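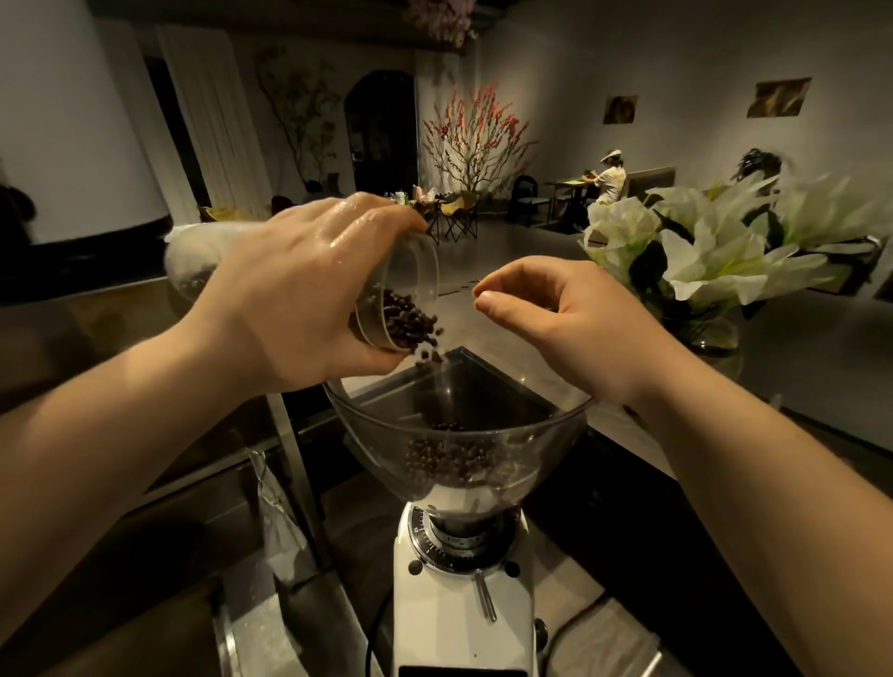
Grinder notebook, Doherty Street counter
Sunday, February, started 7:40 am

New beans in the white grinder this morning, so a new page. The last of the old bag went on Saturday's final orders and I had been looking forward to getting the Hadcombe dark roast in. They call this one Prarkov, and the label promises treacle and walnut. I got the treacle straight away on opening the bag. The walnut I'm still waiting for, but my nose has been blocked since the drive back from Nistthorpe and I wouldn't trust it too far.

I'm sticking with the small clear cup for filling, even though the scoop is right there in the drawer. You can see exactly what's going in, and if you tip it slowly the beans run off the rim in a nice loose stream and you'll hear anything that isn't a bean. We had a little stone in a batch from another roaster last winter and I still wince when I think of the noise. Slow pouring costs you a minute at most. Please don't upend the whole bag over the hopper, however late you're running.

Weighed in 432 g all up, over several cups. That leaves the hopper well short of full, and I'd like us to keep it that way on quiet days. Dark beans go oily sitting under the counter lights, and then they cling to the sides and the feed gets patchy. Top up little and often. I know it's a nuisance.

The lilies are new as well, and they're lovely, big white open ones, and they do make the steel look less like a hospital. My only grumble is that lily scent and coffee scent don't get along when you're trying to smell a dose. I did the first round of tasting with my back to them, facing the red blossom tree, and felt a bit silly. If the vase could live out in the room until lunch on dial-in days I'd be grateful, and then it can come back for the afternoon. Watch the pollen too. It stains aprons something awful, and I have the apron to prove it.

Getting the setting right

The collar was reading near the 12 when I started, so I left it alone for the first shots to see what the old setting would do to the new roast. Gushed straight through, pale and thin, finished long before I'd got the milk jug out of the fridge. Sour at the front and then nothing at all behind it. Down the sink.

Went finer a notch at a time with the motor running. Writing this down again for anyone reading over my shoulder: motor running when you go finer, always, or you jam grounds between the burrs and then you're stuck with the brush for half an hour. Coarser you can do with it stopped if you like, though I don't bother making the distinction and just run it both ways.

Between each change I threw away a bit of ground coffee before pulling anything. What's left in the chute is still the previous grind and it will lie to you. I binned 80 g that way over the morning, which sounds like a lot when you write it out, but I've lost far more than that chasing my own tail. The waste is in a tub under the sink if anybody's garden wants it (mine has had enough, the hydrangeas are practically vibrating).

Second notch was better, still quick. Third notch gave me a proper slow start, dark and syrupy, and a shot that tasted like the label for the first time. A bit ashy at the very end. I cut the next one shorter and that took most of the ash away, so my feeling is the grind is fine now and it's the length we should be fiddling with. I've put a pencil tick on the tape beside the machine where I ended up. Please add your own tick if you move it, and don't rub mine out!

Odd thing, or maybe not odd. The shots pulled after a ten-minute pause ran faster than the ones pulled back to back. I remember the same with the roast before last. I'd like somebody else to try it on a proper busy day before I start making rules about it.

The little measure with the markings on it came out for the water test. I also used it for the loose grounds, by volume, just to compare with the scale, and I wouldn't recommend that to anyone. The finer you go the more it settles, and a tap on the counter changes the reading. Scale for coffee, measure for water, and let's leave it there.

I've laid a white sheet down beside the grinder to catch what falls, and it does make stray grounds easy to spot. It creeps and crumples at the edges as you work, so straighten it when you think of it. The cup with the coloured logo can stand on it while you're getting set up.

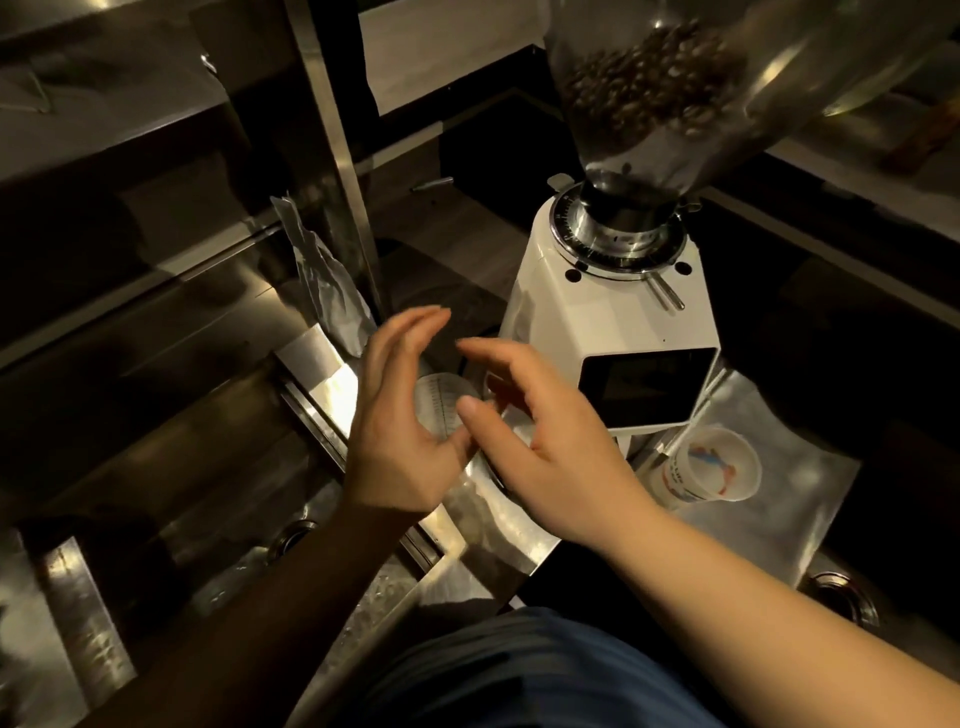 Cleaning and counts

The tally sheet says 1,166 doses since the burrs were last out. I'd have guessed fewer. I'm not worried yet, the grind feels even between the fingers and there's no squeal, but with a roast this oily I'd like to bring the next strip-down forward and have it done before the Nistthorpe weekend. It needs an evening with the counter clear.

Daily jobs for this roast, until we know it better:

Brush the fork prongs at midday as well as at close. Fine dark grounds pack in where the metal meets the body, and the portafilter stops sitting level.

Wipe the hopper walls with a dry cloth whenever it runs low. No spray, please, however greasy it looks.

Dry cloth for the screen on the front too. Wet ones leave smears that only show up when the sun comes round.

Tuck the cord back against the wall side after you've moved the grinder to wipe under it.

Left to do

Try the shorter shot with milk. I only tasted it black, and I suspect it will be even nicer in a flat white, with all that treacle flavour coming up through the milk.

Ring Hadcombe and ask for the roast date, which I couldn't find anywhere on the bag. If it's as fresh as it smells we'll probably be changing the setting again by midweek, so leave a few lines free under this.

Buy more masking tape. The roll ran out halfway along the label for the tub.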